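Fustcombe Public Library
Meeting Room Reservations: Frequently Asked Questions

Who may reserve a meeting room?
Rooms are open to any resident, school or local group with a current library card. Businesses may apply under the commercial rate. The person named on the application must be at least 18 and must attend the entire meeting.

How far ahead may I apply?
Applications are accepted up to 17 weeks before the date requested and no later than two business days before it. Dates in June fill quickly, and early application is advised.

Which rooms are available?
The Tremblay Room is suited to talks and classes. The Dukico Room is smaller and is intended for interviews, tutoring and study groups.

Is there a charge?
Nonprofit and educational use is free of charge. Commercial users pay by the hour - the current rates are posted at the front desk.

May we serve food?
Light refreshments are permitted in the Tremblay Room only. Alcohol and open flames are not allowed in any part of the building.

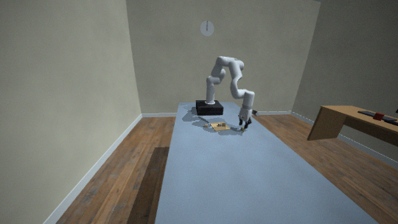 How do I cancel or change a reservation?
Please write to the Room Reservations Office as soon as your plans change. Groups that fail to appear on two occasions may be refused further reservations for the rest of the calendar year.

Whom do I contact with other questions?
Inquiries should be addressed to Ailsa Leckie, Room Reservations Office, or left at the front desk during opening hours.

Last revised Apr 21, 2018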